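Keeping a Small Bedroom in Order
Posted in April by Ritu Shakya

Readers of this journal will recall that I moved to Dindancombe at the end of the winter and took a furnished room of modest size. The rent is 800 per month, and the deposit has been paid in full. I have since received several inquiries regarding storage, and I am pleased to set out the present arrangements.

The principal item is a fabric wardrobe, selected in preference to a solid one on grounds of weight and price. It stands beside the door and holds all hanging clothes, together with spare bed linen. Its cloth cover has a pattern of clouds, which I did not expect to like and now do. An open cardboard box is kept on the floor next to it for items awaiting a decision. 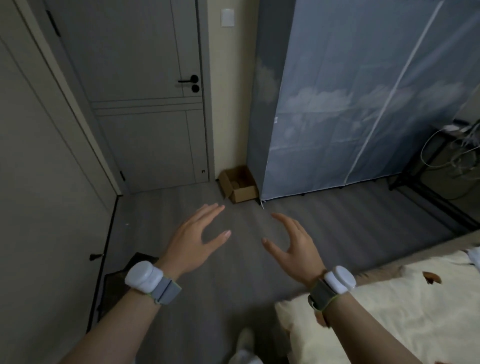 The rule governing the box is simple. Anything placed in it must be returned to use, given away, or discarded within the month. My neighbor, Juraj Baláž, has proposed a shorter period. The proposal remains under consideration.

The floor is to be kept clear at all times between the door and the far end of the bed. This was not the case during the first weeks, when shoes and unopened parcels occupied most of the route. Tidying now begins at 5 in the afternoon and starts with the floor, followed by the bed and then the desk.

Clothing left on the bed is sorted before any other work is undertaken. Clean garments go to the wardrobe and the remainder go to the wash. The donut blanket was a gift from my sister and is exempt from all discussions of taste.

The desk presents greater difficulty. It serves for both work and groceries, and shopping bags tend to remain on it longer than they should. I have asked at Pemetti for the price of a narrow wall shelf and was quoted 2,000, excluding installation. No purchase has been authorized at this time.

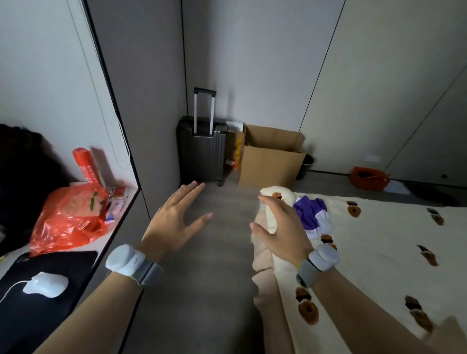 The passage between desk and bed, with the donut blanket at right.

A further report will follow once the matter of the shelf has been settled. Suggestions on the storage of winter coats are welcome at the address given in the footer.

Contact: Ritu Shakya, Dindancombe | Copyright Ritu Shakya. All rights reserved. | Back to top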